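Caring for Clothes at Home
Handout 2: Washing and drying knits

Most damage to everyday clothing happens in the wash and in the hour after it. Last week we covered care labels. This week is about what heat, water and movement do to a knitted fabric.

A knit is made of loops. The loops let it stretch, and they also let it sag when it is full of water. Cotton jersey and sweatshirt fabric cope fairly well. Wool does not, and should be dried flat.

Spin speed matters more than most people think. At 800 turns a minute a cotton top comes out damp and keeps its shape. Use less for wool, or roll it in a towel and press. 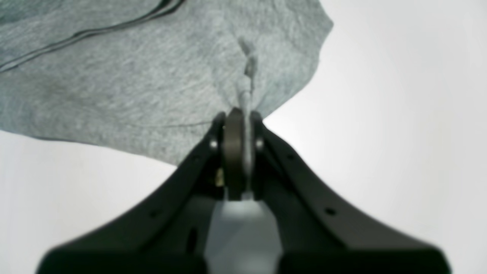
Shrinkage has two causes. Cotton shrinks mainly because the yarn was stretched in the mill and relaxes in warm water. Wool shrinks because the fibres have scales which lock together when rubbed. The first kind can sometimes be eased back by hand while the cloth is damp. The second cannot.

For the home task, wash one cotton knit. Measure it across the chest and from shoulder to hem, before washing and again when fully dry. Write both down in millimetres.
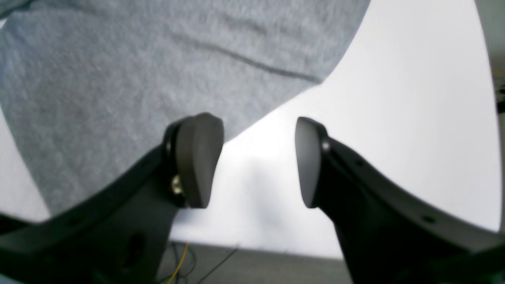
Natalie Gosling
Course tutor, Textiles and Home Skills, Plerkbridge

Bring your measurements to the next class along with the care label wording, copied out in full. If the label has been removed, say so on your sheet.

Weight of cloth is given in grams per square metre. A T-shirt is often around 200 and a sweatshirt is heavier. Heavier cloth dries more slowly at the seams, so check cuffs and neckbands before folding.

Reading: Naylor, chapter 2, and the table on page 124.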